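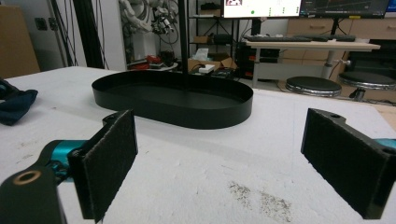
The Skitton is a hand-held gripper kit sold by Dadeck for recording table-top tasks, with the recordings meant to be used later in training robot arms. It consists of a two-finger gripper with a camera mounted on it, a charging base, a set of spare finger pads and a license for the company's desktop program, Barnach. The kit is marketed to small labs and workshops that want to teach a robot simple chores without hiring a programmer. Several of the claims made for it have been disputed.

Design

The user holds the Skitton in one hand and works the fingers with a trigger. The camera looks forward over the fingers, so each recording shows the work from the tool's own point of view. Dadeck describes the fingers as "universal," though the sales sheet lists flat trays, thin cards and wet objects as unsupported. The pads are a wear part. The standard kit includes 3 spare pairs, and further pairs must be bought from the company, as the mounting holes do not match those of other makers.

Barnach matches the video to the finger opening and exports the result. Early versions could export only to Dadeck's own format. An open format was added later, but it leaves out the trigger data, and users who need it still have to keep up the license.

Claims and testing

Dadeck states that a new task can be taught from 60 recordings, and that a beginner can make these in an afternoon. The company has not said which tasks this figure refers to, or how often the trained robot succeeded.

Marisol Ayala, who reviewed the kit for a trade newsletter, tried to reproduce the result with a table-clearing task. Her group made 2,015 recordings before it was satisfied with the robot's performance, and she noted that many early ones had to be thrown out when the camera lost track of its position over plain white surfaces. She rated the hardware as sound and the sales material as "written by someone who has never cleared a table."

Dadeck replied that Ayala's group had skipped the setup routine. Ayala published her setup log, which showed the routine had been run. The company did not comment further, and the 60-recording figure remains on its product page.

A second review, by Emrys Wynne, was kinder. Wynne praised the weight and the trigger — both common complaints with older grippers — and found the tool comfortable for long sessions. He did not train a robot with the recordings, so his review has little to say on the main question.

Price and support

The kit is sold outright, but the Barnach license runs for a year at a time and covers 5 users. Support is handled by Wong, a reseller, and not by Dadeck itself. Tiruwork Seyoum, a lab manager quoted in Ayala's review, said a replacement trigger ordered in October arrived after the license had run out.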